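**Unit 4 handout – over-inked strokes on the brush cell**

Log 2619 was stopped at step 87 by the right arm's wrist torque limit. The trace shows two errors: a dip depth taught against a full dish, and no wipe on the rim before travel. The second caused the blotching.
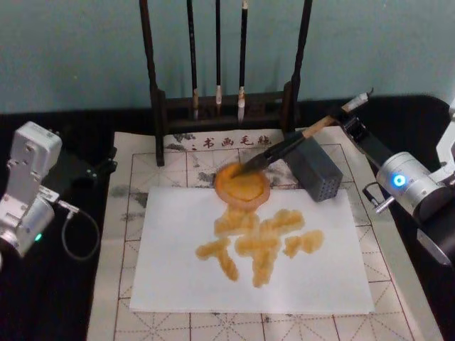
p. 64

Note the thick strokes with soft, bubbled edges, and the dish overlapping the top of the sheet. At that spot a dip taken too deep loads the rim sideways, and the brush handle can turn in the gripper.

Corrections (T. Wako):

1. Reteach dip height with the dish half full.
2. Add a rim wipe, 400 ms dwell.
3. Move the dish off the paper – update the keep-out zone first.

Hit the stop before reaching in, even if one arm is idle.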